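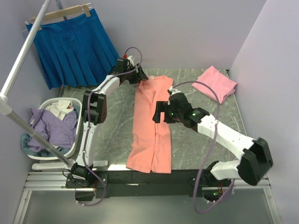 Our project set out to answer a question Tamara Roman asked in the first week and regretted by the third: why does a folded wardrobe never stay folded? We chose clothes that open down the middle, because T-shirts have been studied to death by everybody's mother. A coral one like this, laid out at full length with its two lower panels side by side, looks very obedient. The small wrinkles along the lower left are where the trouble starts. Smooth them towards the hem and they leave; smooth them towards the middle and they move in next door.

Method

We wrote three sets of folding instructions and named them after streets in Tamurton, which seemed clever at the time. Gudside folds in thirds lengthways. Flostis folds in half along the opening, then in half again. Seppälä is a roll, and Anca Sandu would like it recorded that she voted against it.

Every fold began flat on a table with the label end furthest away. A fold passed if it could be carried to a shelf and still be a rectangle the next morning (or a cylinder, for Seppälä).

Results

We logged 1017 folds between us. Of these, 809 reached the shelf in one piece and 487 were still respectable at nine the next morning. Flostis did best. Gudside was neater on the table but slid open when anything was put on top of it – usually another Gudside. Seppälä unrolled itself overnight with a consistency we could only admire.

Problems

The first 80 folds were done before we had agreed what "flat" meant, and they are in the totals anyway. Tamara folds faster than Anca, and Anca folds better, so the results also measure us a bit. We should have swapped halfway through. Our own wardrobes were not inspected.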